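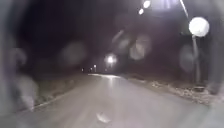
Unit 5: Lighting a small road at night
Notes for Tuesday. Read before class, bring the worksheet, bring something to write on that isn't your phone.

Recap from last time
Light on the ground vs light in your eye. Two different things, keep them apart. A lamp can be very bright to look at and still leave the pavement poorly lit.

Illuminance = light landing on a surface. Measured in lux.
Luminance = light coming off the surface toward you. What the driver sees.
You measure the first one with a meter on the ground. The second depends on where you stand, what the road is made of, and whether it's wet.

Globe lamps
Old style, still all over the place on park roads, campus roads, housing lanes. Round, bare, on top of a post. A plain globe sends light every direction, so a lot of it goes sideways and up. Up is wasted. Sideways is glare.

What you notice at night near one:
the globe is the brightest thing around by a long way
halo around it (partly the air, partly your eye, partly the lens if you take a picture)
trees and bushes past the light turn into one dark mass, no outlines
your eye adjusts to the lamp and then the dark stuff gets darker

That last one is disability glare. Write it down, it comes back in Unit 6. Discomfort glare is when it's annoying but you can still see fine. People mix these up on every single paper.

Shielded fixtures: same post, cap on top, light pushed down. The Golard handout has the cutaway drawing. Skip the price table, it's old.

Pavement shine
Smooth surface acts a bit like a bad mirror. At a low angle, light from a far lamp bounces forward to you and makes a bright strip across or along the road. Near you the same road can look plain grey. Nothing changed about the pavement, only the angle.

Why we care: a person standing in front of the bright strip shows up as a dark shape. A person standing off to the side, against the verge, may not show up at all. Contrast matters more then total light. Say that back to me on the test and you get the marks.

Small things lying on the road (leaf, trash, patch of old paint) are hard to tell apart in this light. You get pale or dark and not much else. Color mostly goes.

Edges
Drivers and walkers steer by the edge. A pale curb line helps a lot even with poor lighting. Rough grass next to it reads darker, so the line stands out. Where the edge is ragged, gravel or snow or broken ground spilling up to the pavement, the line gets lost. Cheap fix is edge paint. Cheaper fix is sweeping it.

Color of the light
Given in kelvin. 3,000 is warm white. Higher number, bluer light, which seems backwards but that's how the scale goes. For the Zametti Lane exercise assume 3,000 K for all lamps so we don't spend the whole hour argueing about it.

Zametti Lane exercise (pairs)
Posts on one side only. Spacing 90 feet. One gentle curve to the right at the far end.
1. Sketch the lane from above. Mark posts, curb, verge.
2. Shade where you expect the darkest ground. Careful with the curve.
3. Put a walker on the side away from the posts. Light or dark against the background, as seen by a driver coming in? Say why.
4. Swap globes for shielded fixtures. Redo 2 and 3.
5. You can afford 2 extra posts. Where do they go?

Use the Skomeo sheet for the light spread curves. The axis on the second graph is mislabeled, should say feet.

Reading
Thân packet, the part on glare and older eyes. The rest is optional, the bit on insects is good though.

Field notes due next week: one road, after dark, one page. Stay on the sidewalk or the grass. Write down what you could see first and what you found late.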